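4.2 Rushing efficiency and game margin

We next asked how much of the final margin in a college football game can be read from the rushing line alone. The play records were taken from the Plendix archive and joined to the closing lines kept by Widmer. Games against lower-division opponents were dropped, which left 2427 games for the analysis.
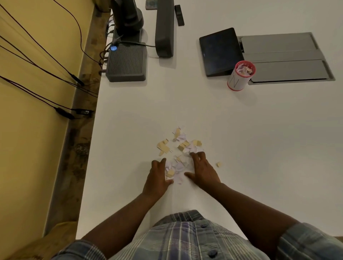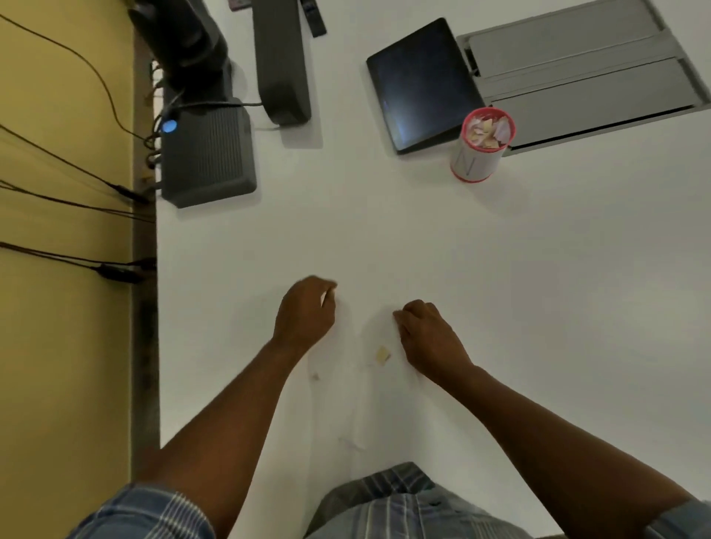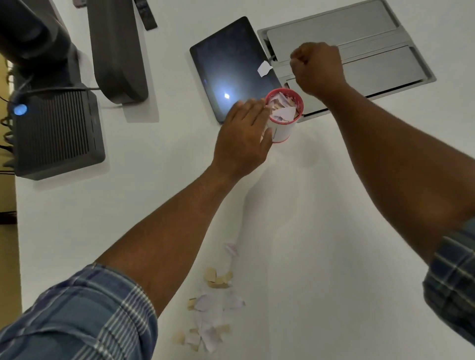 Figure 2. Clearing torn paper from a white tabletop by hand. The last panel shows the filled container, white with a red rim.

Rushing efficiency was defined as yards per attempt with sacks removed. The usual box score counts a sack as a rushing attempt, and this makes a poor pass-blocking team look like a poor running team. We also removed kneel-downs at the end of each half. Wegener used the same two corrections in her work on the Warkier ratings, and we kept her definitions so that the two sets of results can be compared.

Teams that trail tend to throw. A simple count of rushing attempts therefore says more about the score than about the quality of the running game. To limit this effect we split each game at halftime and used only first-half rushing plays to predict the second-half margin. Plays run while either team led by more than 2 touchdowns were left out as well — these are rare in the first half but common in games between unequal teams.

The model was a plain linear regression with terms for rushing efficiency on offense, rushing efficiency allowed on defense, home field, and the closing line. Standard errors were taken from 2000 bootstrap samples, drawn by team and season so that games played by the same team stayed together.

Efficiency allowed on defense carried more weight than efficiency on offense. The difference held when the closing line was removed, although both terms then grew larger. With the line in the model, the offensive term was small and its interval included zero. We take this to mean that the market already prices a strong running game fairly well, while a weak run defense is priced less fully.

Weather was not included. The Zilenance feed gives wind speed at kickoff only, and for Friday games the field was often blank. A short test on the games with complete records changed none of the signs reported above. Option teams were kept in the sample, but their first-half efficiency was less stable from week to week, and we return to them in Section 4.3.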